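4.2. Los clubes de admiradores como archivo informal

Conviene detenerse un poco, aun a riesgo de alargar la sección, en el papel que desempeñan los clubes de admiradores en la conservación de la memoria de un rodaje. En el foro Comura, dedicado al cine popular, localizamos 338 mensajes sobre Sethi, película que todavía se estaba filmando cuando empezamos la recogida en octubre, y lo primero que nos sorprendió (gratamente, hay que decirlo) fue el cuidado con que los seguidores anotaban canciones, cambios de vestuario y retrasos de calendario.

De los 28 hilos analizados, nueve se abrieron para felicitar a un intérprete y acabaron convertidos, casi sin querer, en crónicas bastante minuciosas de la filmación. El club de Vovley, quizá el más entusiasta de todos, mantuvo esta costumbre durante unos ocho meses, con una constancia que ya quisiéramos para nuestros propios cuadernos de campo. El de Sketham escribía menos, pero corregía con mucha paciencia las fechas equivocadas de los demás. La figura 3 muestra una superficie blanca con vetas grises, de aspecto marmóreo.

Figura 3. Encimera blanca con veteado gris de tipo mármol. 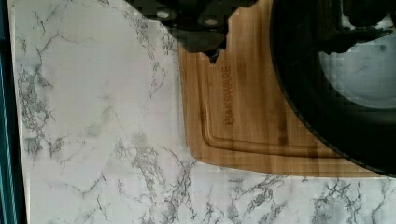
Volviendo a las correcciones, casi todas llegaban en tono amable y citaban la revista o el programa de donde salía el dato, de modo que pudimos reconstruir buena parte del calendario de canciones a partir de ellas.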